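Getting the Paper Pile Under Control
Posted in Small Rooms, Workshop and Desk

I love a home office squeezed into an odd corner, and the best ones I've seen have been in old brick rooms that used to be something else. But paper takes over small rooms faster than anything. It lands on the nearest flat surface and stays there! Here are the habits that finally worked for me after we moved to Brerkton.

Give every sheet one landing spot

Pick a tray and put it by the door, at elbow height. Everything goes in – school letters, receipts, the water bill, that recipe you printed twice. Once a week, tip the whole thing out on the table and sort it standing up. I'm so much quicker on my feet, and I don't start reading old magazine pages.

When I did my first big clear-out in January I went through 663 sheets (I had to know!) and kept 97 of them. The rest went for recycling or became scrap paper, and I'm still happily using it for shopping lists.

Look at the tops of things

Shelves get tidied. The tops of machines, cabinets and speakers don't, so walk around the room and check those first. Papers left on a lid slide off the minute you need to open it, and always down the back.

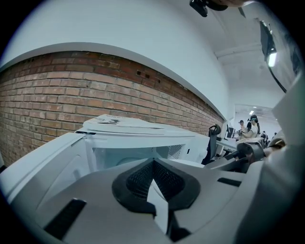 Papers stacked on top of a white machine, with the brick wall behind.

If you must park a stack somewhere for an hour, put it in a shallow box lid. You can lift the lot in one go and nothing gets out of order. Shoebox lids are perfect, and so are the lids from those big chocolate tins.

Be kind to paper near bare brick

Brick is gorgeous, but it sheds a fine grit, and an outside wall can be damp in winter. Leave a hand's width between the wall and your shelves so the air can move. Go over the brick with a soft brush attachment on the vacuum, top to bottom, before you dust anything else. My neighbor Kaisu keeps her spare paper in a lidded plastic tub with the wrapper still on, and it feeds through her printer beautifully.

Fan before you load

Hold the stack loosely at one end, flick through it with your thumb, turn it around and do the other end. Tap it square on the desk. My printer tray holds up to 100 sheets, but I stop well short of that and hardly ever get a jam now.

Scrap pads in five minutes

Cut your one-sided sheets in half, clamp them between two rulers and brush white glue along the top edge. Two thin coats, dry overnight. They make great little presents too – I gave Venla a set with a pencil tied on, and she's asked for more!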